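Washing old plush toys, gentle cycle or by hand?

helmi_s
My daughter's favorite has gone gray and I'm scared to ruin it, bless its heart. Pillowcase and cold water?

OonaV
Cold wash in a pillowcase, always! Mine have come through fine for years (air dry, then brush). 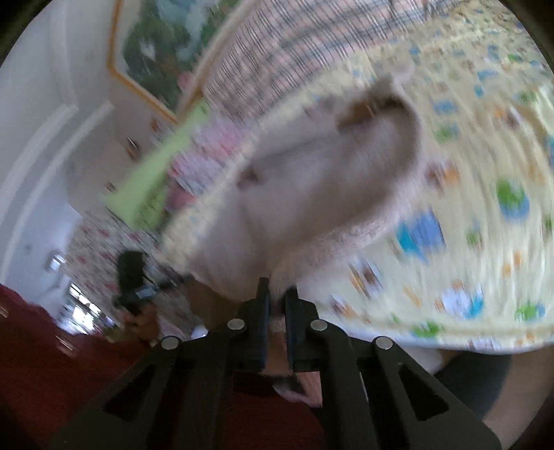 White and fluffy, the hardest kind to keep nice.

nadiia_m
I'd have to disagree, Oona, dear. The spin bunches up old stuffing. Sink, baby shampoo, lots of patience.

helmi_s
Sink it is, then. Thank you both!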